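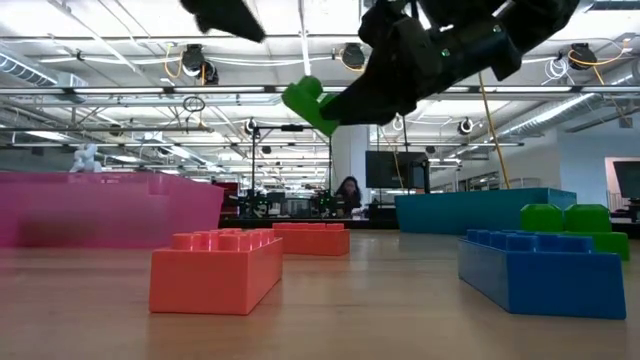
Cell 3, green block in the gripper, pink and teal bins behind.

Ticket 437, opened by Nusrat Siriwardena
Since the June update the arm stops with a block held and waits for a person to confirm. I had 36 stops in one shift. Before, I sorted by hand and could choose my own pace. Now I must listen for the beep.

Reply, Lukian Onyshchenko
I have raised the waiting limit for Cell 3. Please note any stop after 14:00.

Status: open, with Teresa Żak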